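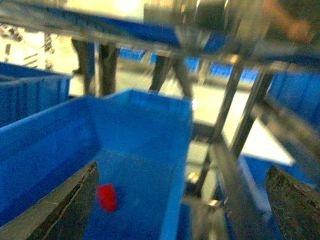 News > Press releases > Environment
March
By Karla Bermúdez, for Drurnus
Filed under: Programmes, Land and Water

DRURNUS SERIES ASKS WHAT THE PALUMBO BOG SCHEME HAS TO SHOW FOR ITSELF

Drurnus, the listener-funded public affairs programme, will broadcast a new series this month on the restoration of Palumbo Moss, the upland bog whose recovery has been announced, by our reckoning, rather more often than it has been measured.

The series, called Rewetting, looks at the scheme run by the land company Skimon, which sells carbon credits on the strength of work done at the Moss. Skimon's brochure says 500 hectares of damaged peat have been "brought back to life". We asked what that phrase meant. The first reply said it referred to the area within the project boundary. The second said it referred to land where work had been carried out or was planned. We asked for a map with the finished work marked on it and were sent a photograph of a curlew.

We would like the scheme to work. Drained peat dries out, shrinks and gives off carbon for as long as it stays dry, and blocking the old ditches is a sensible place to start. Most of those at Palumbo were dug in 1922, when the estate tried to turn the Moss into sheep pasture, and parts of the hill have never recovered. The programme has no quarrel with the people out there moving peat in the rain. Our questions are for the people writing the brochure.

The central figure in that brochure is a count of dams. Skimon reports that 900 have been put in across the site. Our reporters were given access to the contractor's own log, which lists nearly 744, the doubt being over a handful of entries that seem to describe the same dam on different dates. Skimon says the log is out of date. It has been asked for the current one and says it will be shared "in due course". It said the same in the autumn.

A dam count would tell us little even if it were right. What matters is whether the water table has come up and stayed up through a dry summer, and that needs dipwells, read regularly, with readings from before the work began. The scheme has dipwells. It has published no readings from them. Credits have been sold in the meantime, on a forecast.

The forecast comes from a piece of modelling software called Zilorer, which estimates how much carbon will stay in the ground over the coming decades. The second programme spends most of its length on it. Zilorer may be very good. We can't say, as its workings are closed to outsiders and the people who use it told us they put in the vegetation type, the slope and the rainfall and take out whatever number appears. Two of the ecologists we spoke to thought the result for Palumbo looked generous. A third thought it looked about right and wished somebody would check.

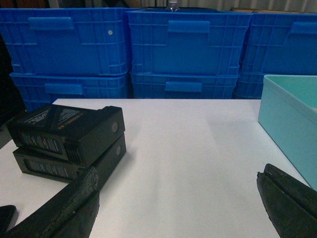

Olumide Lawal takes a kinder view in the third programme, and told us that every restoration he has worked on looked a mess for the first few years, that sphagnum comes back at its own speed, and that "if you'd turned up with a microphone in year two you'd have called all of them failures". He does think the dipwell figures should be out by now, and says he has told Skimon so.

That seems to us a fair point, and it goes out uncut. A slow recovery is still a recovery. It is harder to see why the credits should be sold at the speed of the brochure while the evidence arrives at the speed of the moss.

The series also hears from graziers on the neighbouring common, who were told their lower ground would stay dry and have mixed reports of whether it has, and from the parish council, which was promised a footpath. There is a stile. It leads to the edge of the project boundary.

Skimon was invited to take part and declined to be interviewed. It has supplied a statement, which will be read in full at the end of the final programme. The statement describes the scheme as "a beacon for nature and communities alike" and contains no figures.

Rewetting goes out at 7.30pm, with each programme available to hear again afterwards. Transcripts will be posted with the documents we have been able to obtain, including the contractor's log. Should the dipwell readings turn up before the series ends, we will broadcast them, whatever they say.

Drurnus takes no advertising and no money from land companies, carbon brokers or the sellers of modelling software. Press copies of the first programme can be requested from Karla Bermúdez at the Drurnus office.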